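Brabec Art Center to Open Community Print and Paper Exhibition in January

EDWOOD, 2025-11-18 – The Brabec Art Center will open its winter exhibition, "Held Up to the Light," in January. The show brings together 126 works on paper made over the past year in the center's open studios in Edwood and in the neighboring town of Bevley. Admission is free.

The exhibition fills both floors of the Brabec building on the Edwood side of the river. The ground floor is given over to relief prints, monotypes and cyanotypes. Handmade paper, artist books and a group of large hanging pieces are upstairs, where the windows face north and the light stays even for most of the day.

The works were chosen from 598 submissions. Any resident of Edwood or Bevley could submit, with no entry fee and no requirement of earlier training. Selection was done without names attached, and the panel looked at each piece twice, once flat on a table and once against a window. Artists whose work was not selected can have it included in the print drawers on the ground floor, which visitors are welcome to open and look through.

The title comes from a practice in the papermaking studio. A finished sheet is held to the light so its maker can see the spread of the fibers, the thin places and any plant matter caught in the pulp. Many of the pieces in the show are hung away from the wall so that visitors can look at them in the same way.

The largest work in the exhibition is "River Ledger," a joint piece made of 2,165 small sheets sewn together with linen thread. Each sheet was formed by a different participant during the open studio season and carries one word, mark or drawing about the river between the two towns. The piece will hang in the stairwell, where it can be seen from both floors. A written index to the sheets will be kept at the front desk.

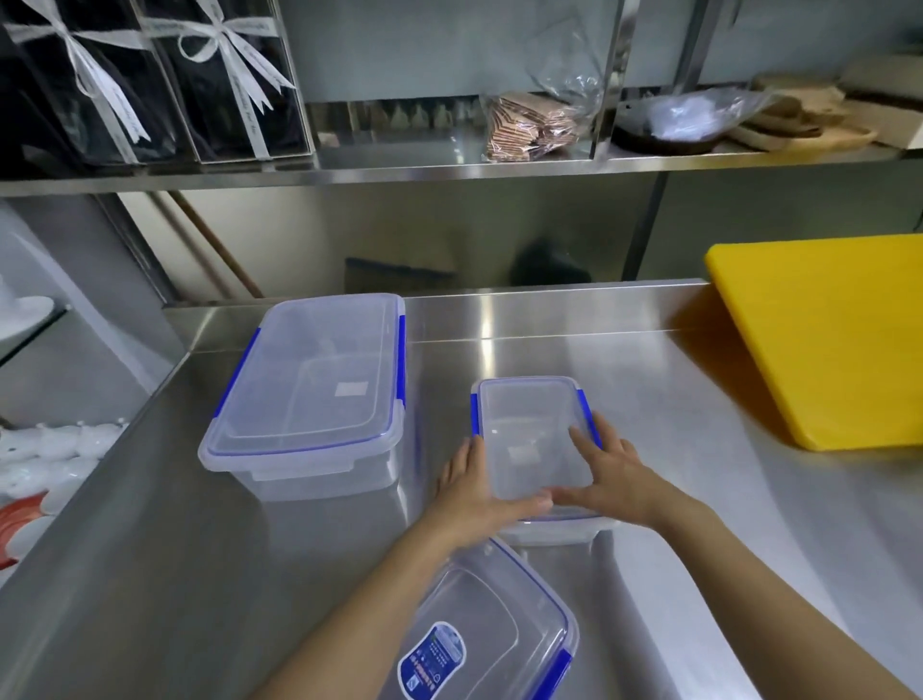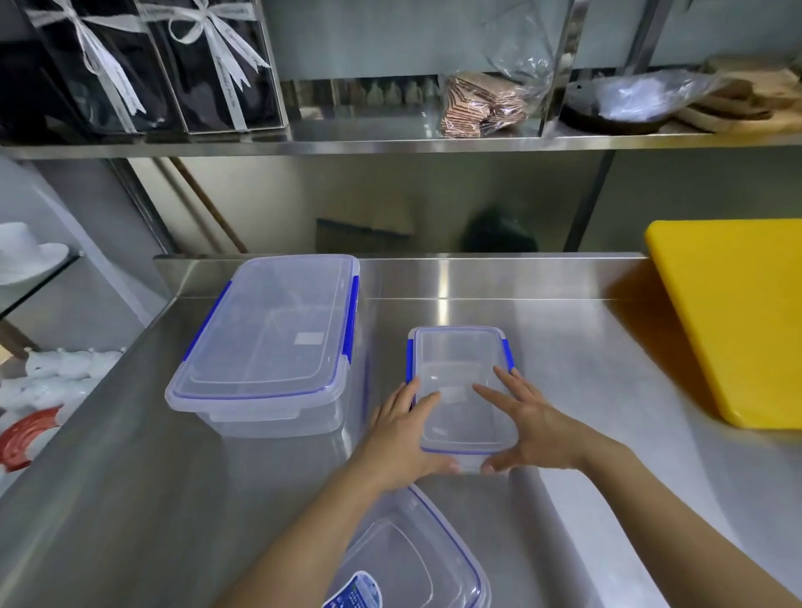
Clear storage container with blue locking clips, on a stainless steel counter.

The exhibition is supported by Brarnier, the paper and art supply company based in Bevley. Brarnier provided cotton pulp, inks and framing materials to the open studios and is covering the cost of printing the catalog. The company had no part in choosing the works.

"We wanted people to be able to walk in, make something and see it treated with care," the center said in a statement. "Some of the people in this show have been printing for decades. Others pulled their first print last spring. The labels do not say which is which, and we think visitors will enjoy looking without that information."

Seven of the exhibiting artists will lead workshops while the show is open. Subjects include carving and printing a linoleum block, sewing a single-section book, making cyanotypes from pressed plants, and forming paper from garden waste. Workshops are open to adults and to children age 10 and up who come with an adult. Materials are included, and places can be reserved at the front desk or by phone once the schedule is posted at the end of the year.

School groups may visit in the mornings by arrangement. A short activity sheet has been prepared for younger students, along with a longer guide for teachers that explains the main printmaking methods used in the show. Both will be available in print at the center.

The building has step-free access from the parking lot entrance, and an elevator serves the upper floor. Large-print labels are available at the front desk. A set of sample papers may be handled by visitors – these are kept on the long table upstairs and include several of the papers used in the hanging works. Seating is provided in both galleries.

Most of the works are for sale, with prices set by the artists. Sold pieces will stay on display until the exhibition closes and can then be picked up from the Edwood building. "River Ledger" is not for sale. After the exhibition it will move to Bevley, where it will be shown in the public library's reading room.

The catalog lists every work in the exhibition and includes a short essay on the history of papermaking in the river towns. It will be sold at the front desk, and copies will be placed in the Edwood and Bevley libraries.

About the Brabec Art Center

The Brabec Art Center offers exhibitions, open studios and classes in printmaking, papermaking and book arts. Its studios in Edwood and Bevley are open to beginners and working artists year-round.

Press inquiries: Images of selected works, the full list of exhibiting artists and details of the press preview are available from the center's press office on request.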